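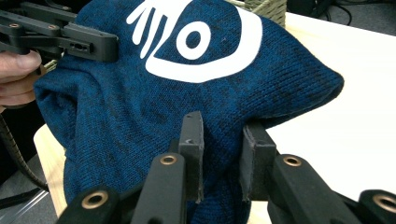
How to wash and dry knitted hats, scarves and cushion covers by hand

Guidance for households, issued by the Urrutia Textile Care Centre, Drundbridge

Most knitted items are spoilt in the wash and very few by wear. The usual causes are water that is too warm, too much rubbing, and drying on a radiator. The method set out on this page is taught in our evening classes and is suitable for wool, acrylic and mixed yarns. It should not be used for silk, for angora or for any item marked "dry clean only".

What you will need

A clean basin or sink
Liquid detergent for wool or delicates
Two large towels, light in colour
A flat drying rack or a mesh shelf
A tape measure
A soft clothes brush

Before you begin

Read the care label. Where the label has been removed, treat the item as wool. Close any zips, take out cushion pads and empty the basin of crockery residue, as grease passes readily into yarn.

Measure the item across its widest part and from top to bottom, and write both figures down. You will need them when the item is laid out to dry.

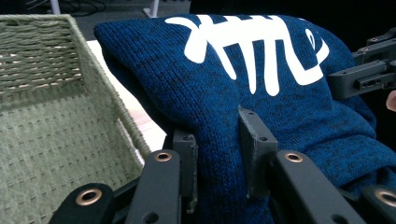 Dark colours should then be tested for loose dye. Dampen a corner of white cloth, press it against an inside seam and hold it there for a short time. If colour comes off on the cloth, wash the item alone and in cold water only. Items which have never been washed are the most likely to lose dye – navy, black and deep red in particular.

Washing

Step 1. Fill the basin with cool water. It should feel neither warm nor sharply cold to the wrist. Add the detergent at the dose given on the bottle and stir until it has fully dissolved.

Step 2. Turn the item inside out if it carries a printed design or embroidery. Lower it into the water and press it down gently until it is soaked through.

Step 3. Leave it to stand for 11 minutes. Do not extend the soak, as some yarns begin to swell.

Step 4. Squeeze the suds through the fabric with open hands. Do not rub, twist or scrub. Marks on a brim or cuff may be dabbed with a little undiluted detergent on a fingertip.

Step 5. Lift the item with both hands beneath it. Wet knitting is heavy, and a hat picked up by its edge will stretch.

Step 6. Rinse in fresh water of the same temperature until the water runs clear. For most items 3 rinses will be enough.

Removing the water

Lay the item flat on the first towel, roll the two up together and press along the roll with the forearms. Repeat with the second towel. Wringing by hand is the most common fault we see in our classes, and the damage it does to ribbed edges can seldom be put right.

A short spin in a machine is acceptable for acrylic if the item is placed in a net bag. Wool should not be spun.

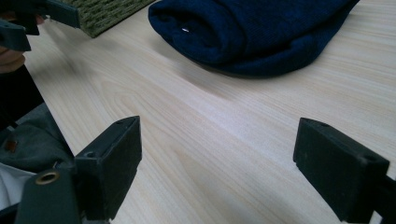 Text by Pascual Lucero, Household Textiles Section
Last revised August 2019

Drying and shaping

Place the item on the rack, away from direct sun and from any heater. Consult the measurements taken earlier and ease the fabric back to size, working from the centre outwards. Ribbing should be pushed together with the fingertips until the ribs lie close. Hats may be dried over an upturned bowl of suitable size, provided that the bowl does not stretch the band.

Turn the item once the upper side feels dry. Thick cushion covers may need two days or more in winter, and the pad should not be put back until the seams are dry throughout.

Ironing is not normally needed. If a cover has dried with creases, hold a steam iron a little above the surface and smooth the fabric by hand. Do not let the iron touch printed areas.

Storage

Brush off lint and fold knitted items flat. Hangers leave marks at the shoulder and should be avoided. Cotton bags are preferred to plastic – yarn stored with any trace of damp will soon smell musty. 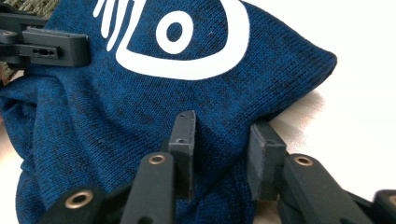 How often should a knitted hat be washed?

Every two to three weeks is sufficient for a hat in daily winter use. A hat worn for sport or outdoor work should be washed weekly, and every hat should be washed before it is put away for the summer.

Further help

Printed copies of this guidance may be requested at the front desk. The next hand-washing class will be held in Room 211, and places are booked in the usual way.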